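Showing the arm a pick by remote control
Meinir Mostyn, Plarport workshop notes

Plenty of people will tell you 70 demos is enough. I have my doubts.
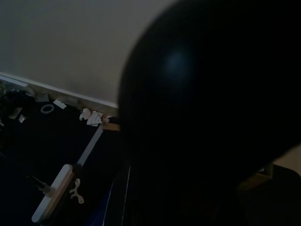

Before you record
Check the wrist view first. If the gripper fills half of it, as ours does, can you still see the block? If you're guessing, so is the policy.

Recording
1. Drive slowly to the block and close once.
2. Bin any run where you fumbled. We kept 46.
3. Shift the block a little and go again.

Don't trust the training curve. Test it with the tape and tissue left on the floor.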